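About Us

Bloxham Civic Voice started with 3 neighbors, a borrowed meeting room and one very long list of questions for the county council. We wanted to know how decisions got made, who made them, and how regular people could get a word in before the vote – and it seemed plenty of other folks wanted to know too!

Today we have 418 members in Bloxham and Jurkport. We sit in on public hearings, write up what was said in plain language, and help residents get ready to testify. Last year our hearing notes went out to 2,459 households (every one of them folded by hand, and we had a great time doing it).

Our director, Liam Ackroyd, grew up in Jurkport and spent years as a legislative aide before joining us. He runs our two yearly workshops, in January and June, where first-time speakers practice their three minutes at the microphone. We love watching people find their feet up there.

We don't endorse candidates or parties, and we never have.

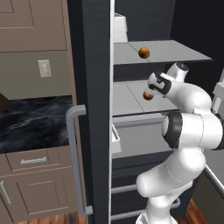 A robotic arm at an open refrigerator, computer rendering.

Our office on Prirnar Street opens at 10 a.m. Drop in, grab a chair and tell us what's on your mind – we'd love to meet you!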